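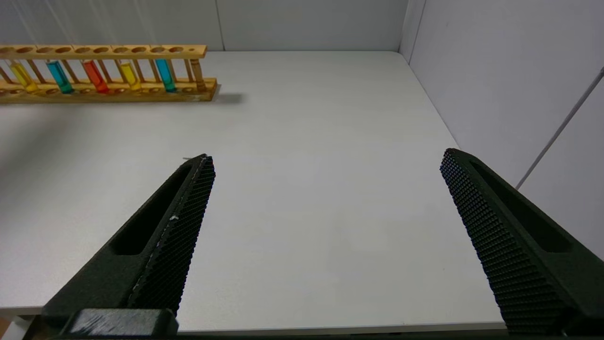

Progress report to Skostovell: shared booking system for regional TV advertising
Period covered: July to October
Prepared by Tineke Dekker

1. Where we are

The booking system went live with two sales houses, Bullent and Rirkier, in the second month of the period. Both now enter their unsold evening and weekend slots in the same format, and an agency can see the two lists together and place one order across both. Tokgöz, the third sales house named in the grant agreement, has signed the data terms but is not yet connected.

By the end of October, 989 slots had been booked through the system. Most were 30-second spots. We had set ourselves a target of 200 bookings for the first month of live use and missed it, mainly because agencies were on their summer schedules. September and October made up the difference.

2. Work finished

Audience categories. The sales houses used to describe their audiences in different ways, and a buyer asking for "young families" got two different answers. There is now one agreed list of categories. Riet Nijs drew up the first version and took it through three rounds of comments. Bullent asked for a separate category for households that mostly watch recorded programmes, and this has gone in.

Order confirmation. An agency now gets a confirmation or a refusal by noon on the next working day. Before, it could take most of a week. Refusals have to carry a reason from a fixed list.

Invoicing. One invoice per campaign, split between the sales houses afterwards. The split is still checked by hand at month end - we do not want to automate it until a full quarter has gone through cleanly.

3. Work that is behind

Connecting Tokgöz. Their scheduling software exports slots once a day, overnight, and by mid-morning some of those slots have been sold elsewhere. We tried a twice-daily export in September and still had double bookings. Their supplier has offered a live feed, but testing cannot start before January. We have moved this milestone back by one quarter and would like Skostovell's written agreement to the change.

Campaign reports. Agencies can see what was broadcast and when, but not yet how many households saw the spot on more than one channel. The viewing figures come in at different times from the two sales houses. Riet is working on this with Bullent first.

4. Money

Spending is slightly under plan, all of it on the Tokgöz connection. We ask to carry the unspent part forward. The travel line is used up and we do not need more.

5. Next period

- Run the quarter-end invoice check and send Skostovell the result.
- Open the system to smaller agencies, with a limit of 200 slots each while we see how the support desk copes.
- Agree a test plan with Tokgöz and their supplier.
- Release the first version of the cross-channel report to four agencies.

The updated budget table and the list of audience categories are attached separately. Questions about the figures should go to Tineke Dekker, and questions about the categories to Riet Nijs.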